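# The Other Half of the Price Tag

When the people at Sillton decided they wanted a robot that could help with the clearing up after lunch, they did what most of us would do and went looking at robots. They spent most of a winter at it. They watched the videos, collected the brochures, argued over arms and wheels and warranties, and by December they had a favorite and a number to go with it. What they didn't have was a line anywhere in the budget for teaching the thing to pick up a spoon.

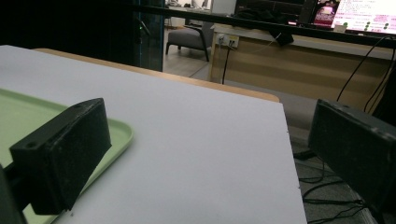 *By the Wallgate Review equipment desk | May 10, 2024*

I've been writing about equipment budgets for longer than I care to admit (fryers, floor scrubbers, one memorable conveyor toaster), and I have a soft spot for the costs that come in by the side door. With a dishwasher, it's the plumbing. With a delivery van, it's the insurance. With the new sort of robot that learns from people, it's the hours somebody spends at a table with a gripper in each hand, moving dishes from one spot to another, over and over, so that the machine has something to learn from.

Those hours are cheap at first glance. Hand-held grippers cost a good deal less than a robot arm, and the dishes can come from any kitchen store. Sillton's first plan allowed for 60 recordings, to be done in an afternoon or two by whoever was free. It's an easy mistake to make! Their supplier, Wurkstead, had quoted for the hardware and a setup visit, and the quote said only that the customer would "provide demonstrations as needed." A phrase like that can hide a whole salary.

The revised plan calls for 500 recordings, and that is for one job only, with plates, bowls, spoons and trays. Change the dishes to something quite different and there may be more to do. So the question for the buyer becomes a rather homely one, about how long each try takes, how many of them have to be thrown out, and who is going to be standing there while the soup gets made. 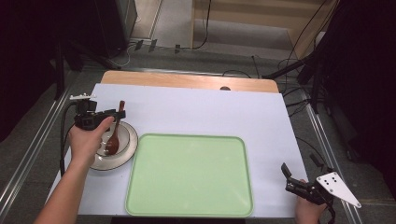 Time is where I'd start any budget of this kind, well before the catalog comes out. Have one person do the job with the grippers for a full morning, with ordinary breaks, and write down how many good recordings you end up with. Sillton tried this and got 178 over their first several sessions, which was fewer than they had penciled in and, I thought, a perfectly respectable showing. Hands get tired. A bowl has to be put back where it began before the next go, and putting it back takes nearly as long as moving it did.

After time comes space. You want a table that can stay set up between sessions, and decent, steady light. You want a desk close by for the computer, and enough outlets that you aren't borrowing from the coffee maker. Put cable covers on the list too, for they cost next to nothing and cables on a floor have a way of finding people's feet. Sillton had planned on sharing a meeting room, and gave that up once they'd worked out what it meant to pack everything away each evening and set it out again the next day.

Then there are the spares. The finger pads on a gripper get scuffed with use, and I would buy a second set along with the first, on the same order, while somebody still remembers the part number. Sillton wanted to hold off on this to keep the opening figure down. I understand the urge, but a worn pad in the middle of a busy week means a paid person with nothing to do.

They also asked Ghasemi, a smaller firm, to price the recording work as a service, done off site and billed by the batch of 100. It came out higher than doing it themselves, though by less than they'd feared once wages were counted properly. In the end they split it, with the first few batches going to Ghasemi and the rest staying in the house, where the dishes are the ones the robot will be handling and the people know how the lunch trays come back.

The robot itself hasn't been ordered yet. The favorite is still the favorite, and Wurkstead has agreed to hold its price through the summer while the recordings pile up. The new budget has a line for demonstrations, placed directly under the one for the arm, and a smaller line beneath that for finger pads.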